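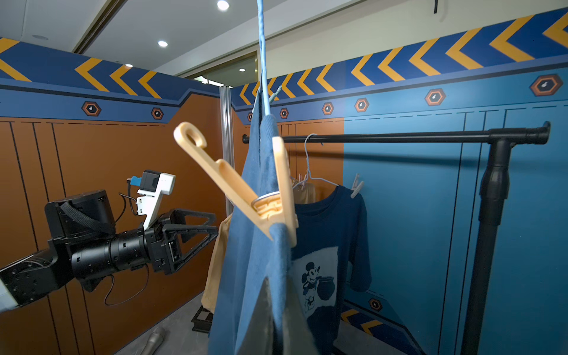

Wrist camera bracket and cable loop, laundry cell, Hameck site.

# Laundry cell: setup and upkeep

Two arms on a shared aluminum rail, a black garment rack, a green basket on the floor. The cell came to Hameck from the Kislow building in June and was reassembled on the same frame. These notes cover mounting, cables, grippers and cameras as they are kept now. Service log numbers are given where an entry exists.

## Rail and mounting plates

Each arm base sits on its own black plate, and each plate is clamped into the rail slots. Check clamp torque every 132 operating hours, and again after any hard stop. If a plate has moved, loosen all of its clamps, push it back to the scribe line and tighten in a cross pattern. Do not correct the offset in software. Log entry 2585 records what happened the one time that was tried: the two arms disagreed on the position of the rack bar and both had to be recalibrated.

Grit collects on the rail and in the slots. Vacuum it with the brush nozzle, power off. Compressed air drives it into the vent grille and toward the circuit board at the left end. 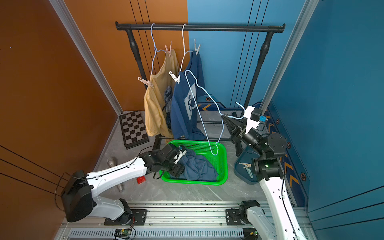
Cable slack is set with the arm at full forward reach, down into the basket. Tie the bundle at the shoulder first, then the elbow, then leave a free loop at the wrist. The loop should not pull tight at any wrist angle. A tight loop loads the camera connector, and the first symptom is dropped images on that side only. Gralex supplies the replacement leads in one length, so the excess goes back toward the base and never gets coiled at the wrist.

## Grippers

Fingers are inspected weekly for wear on the inner faces. Hanger wire is thin and marks the same spot each time. Replace fingers in pairs. After replacement:

- home the gripper with nothing in the jaws
- close on a bare wire hanger and confirm that it does not rotate
- close on a single layer of T-shirt fabric and confirm that it does not slip
- write the new closing offset on the card at the Rosenthal cabinet

The closing force for fabric is stored separately from the one for wire. A firmware update resets both to default.
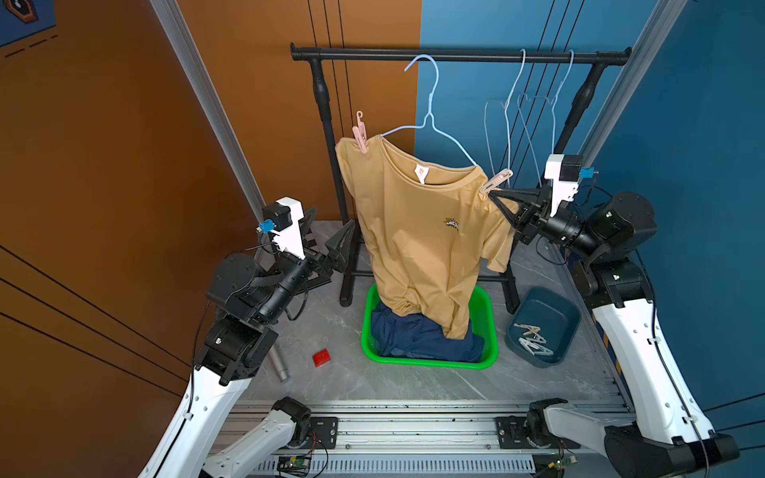 Clothespins are the other source of trouble. A pin close to the grasp point can hold the jaws open, and the controller reads that as a good grip on thick material. The minimum spacing in the current task file is 19 mm. If the arm reports a grip and the garment stays behind, check this value before touching the force setting.

## Cameras

The wrist brackets are white printed parts held by two screws. Thread lock on both, medium grade. Recalibrate after a bracket has been removed, even if it went back in the same holes. The routine takes 5 minutes per arm with the rack in place.

Lens cleaning is dry, with a blower and a microfiber cloth. Seat the blue connector by hand until it clicks and tug the lead once.

Spare brackets are in the second drawer of the Rosenthal cabinet. Reorder when one pair is left.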